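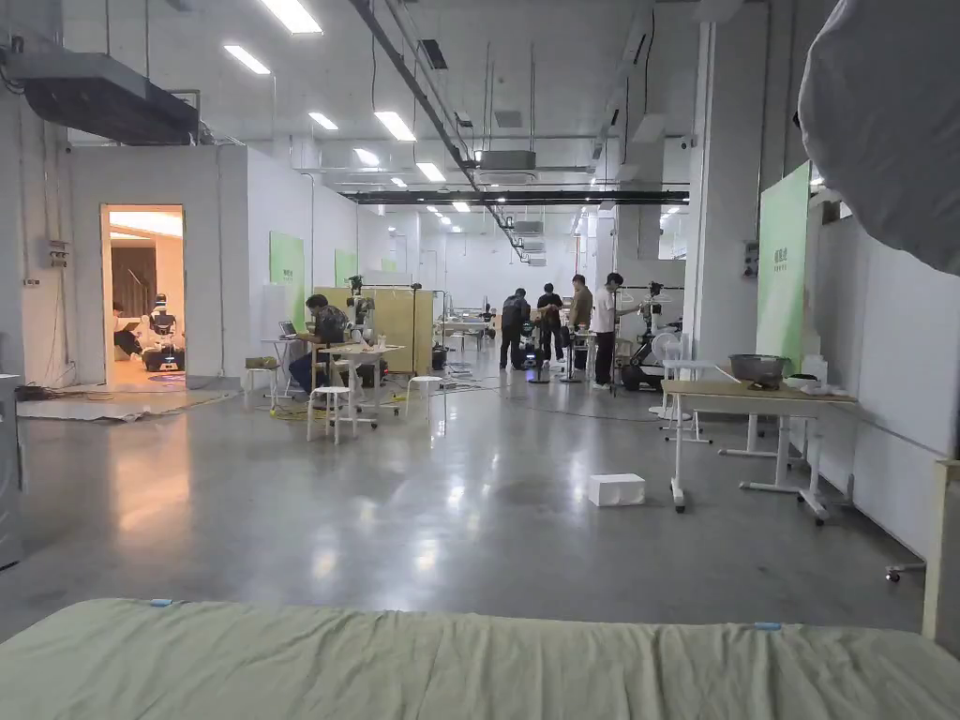
4. Why we ask the people we ask

Asking for a small favor is a strange little gamble, and I've been fascinated by it ever since I noticed that I will walk past three friendly people to ask the one I already owe. By "small" I mean really small: hold this, read that, pass me the thing I can't reach. The shallow metal bowl on the wood-topped table in Figure 2 is about the right scale (could you slide it over to me?), and a request like that costs the other person next to nothing. People still fuss over it! They rehearse the wording, they wait for the right moment, and quite often they give up and get the thing themselves. Section 3 covered how often that happens. What I want to do in this section is look at who gets picked when the asking does go ahead.

4.1 What I expected

My guess going in was boring. I thought people would ask whoever they liked best. Liking somebody ought to make the whole business easier, and most of the older work on helping treats closeness as the main thing that gets a request out of your mouth. I also had a side bet on status, meaning that people would avoid asking anyone a step above them at work or in a club. The pilot in Warniritz leaned that way, although it was a messy pilot and I wouldn't hang a coat on it.

4.2 How the diaries worked

The main study ran with 40 adults in Wirnow and Vusov. Each person kept a favor diary for 6 weeks on a phone app called Shi, which let them log a request in a few taps: what they wanted, who they asked, who else they could have asked, and how they felt right before. That third item, the people not asked, turned out to be the one I would save from a fire. Without it you only know the winner, and you can't say a thing about the choice.

We ended up with 3524 logged requests after cleaning. Cleaning mostly meant dropping double entries and the requests that were paid for (asking a waiter for water is a fine thing to do but it isn't a favor). Requests to spouses and partners stayed in the file, but I analyze them on their own, as they swamped everything else in the first pass. Two raters sorted the rest by size, from "takes a moment" to "takes up the day," without seeing who had been asked. They disagreed mostly about lifts to the airport, where one felt the distance mattered and the other felt the hour mattered. I let them argue it out and kept whatever they settled on.

4.3 What came out

Liking did matter, but much less than I expected, and mainly for the larger requests. For the smallest ones the best predictor was whether the person asked had recently asked for something themselves. If a coworker had borrowed your charger, that coworker became the natural person to bother about the printer. The pull was strong enough that diary keepers would pass over a closer friend sitting nearer to them. Several wrote comments along the lines of "she owes me one," but more of them wrote something softer, like "we do that kind of thing." I find the second kind more interesting. It sounds less like bookkeeping and more like two people having agreed, without saying so, on what is normal between them.

The status bet went badly. People did hold back from asking upward, but once the person above had asked a favor of them, the gap shrank a lot. A supervisor who asks to borrow a pen seems to open a door. I can't say from diaries that the pen caused anything, of course. It could be that supervisors who borrow pens are easier company to begin with, and I suspect some of it is exactly that.

Mood went in an odd direction too. Diary keepers who reported feeling low right before a request tended to go to people they knew less well. I had assumed the opposite and checked the coding more than once. One reading is that a near stranger can say no without it meaning much. Another is that on a low day you don't want to be asked how you are, and a friend will ask. The diaries can't separate those, and I've gone back and forth on which I believe.

4.4 Things that bother me about this

Anyone who keeps a favor diary starts noticing favors. A few people told us at the end that they had started asking for more things, partly to have something to log, and the weekly counts do creep up in the middle of the study. I reran the main models on the opening week alone and the pattern for small requests held, while the mood result got wobbly. Please treat the mood result with care.

The list of people not asked is also only as good as memory. If you never once think of asking your quiet neighbor, your quiet neighbor won't turn up in the list, and those are just the people I'd love to know about. And both towns are places where folks tend to stay put for years. In a dorm or on a new job, where nobody has a history of borrowed chargers, I'd expect liking or plain distance to do more of the work. Section 5 takes that up with the newcomer sample, where the diaries start on the day of moving in.

Contents | Previous section | Next section | Data | Cite

Reader comments

Did you look at people who say no a lot? My sister refuses everything and still gets asked all day long.

Interesting about supervisors. Mine borrows my stapler constantly and I have never asked her for a thing, so put me down as the exception.

I'd like to see the airport ratings. The hour matters more. I will not be moved on this.

Is the Shi diary form available for teaching? I'd use it with my spring class.

Last updated: April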